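I've been promising a post about kitchen robots since March, mainly because my sister keeps asking when she can have one and I keep saying "soon" in a voice that convinces neither of us.

So I spent a long evening with the simulated kitchens. If you've not come across these, they're computer-drawn rooms where people train a robot to do chores before letting it anywhere near real crockery. You can run the same job over and over and nothing gets smashed (well, nothing you have to sweep up). I used one called Ostwood, which has a worktop full of clutter and a list of little jobs, and I set it going with the Girard control software, because a friend had it installed and I am lazy.

The job I cared about was the microwave. I wanted the arm to open the door, put something in, shut the door and turn a knob. My own microwave has two knobs as well, and I can work it half asleep at six in the morning with a mug in the other hand!
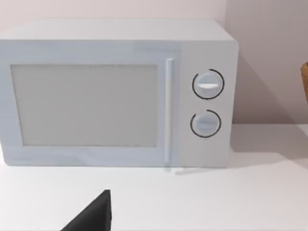 Lwazi Magagula reckons I've started at the wrong end. Doors and knobs are what everybody tests, he wrote, and he'd be far more impressed by a machine that could look at a messy worktop and decide what needs doing first. Opening the microwave is only useful if you know it's the microwave you want.

I went back and forth on that for a good while. He has a point, but I'd still take the door. Pulling a handle is a fiddly business: you've got to get hold of it, pull in an arc, and let go before you drag the whole thing off the counter. Knobs are worse, because you have to grip and twist and stop in the right place. I left it running over dinner and it got through 4,000 tries at the whole job. It managed 1,078 of them from start to finish. My sister said that was better than her teenagers, but she'd been drinking.

What cheered me up was how sensible some of the failures were. Plenty of them got as far as the knob and then turned it a bit short. I do that myself with the oven. Others were just daft, with the arm closing on thin air next to the handle and then carrying on as if it had the door in its hand, all very confident, the way I am with flat-pack furniture.

Then I tried Lwazi's version, more or less. I asked for the jar to be moved, with everything else left where it was. A person does this without thinking. You reach over the kettle, you pick up the little thing, you don't knock the crisps over. For a machine it's a proper puzzle, and it only takes one elbow in the wrong place.
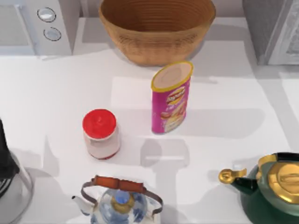 The worktop for the tidying job: red-topped jar, pink crisp can, two kettles.

I only gave this one 20 goes before bed, so don't quote me, but it did better than I'd feared. I had a peek at Vedalance as well, which is meant to be good at folding, but I couldn't get it to load and gave up after the second cup of tea.

So can they do the chores yet? In my kitchen, no. I'd let one put the shopping away if I could stand next to it, and I wouldn't let it near my gran's teapot for any money. Laundry next, if I can get the thing to start.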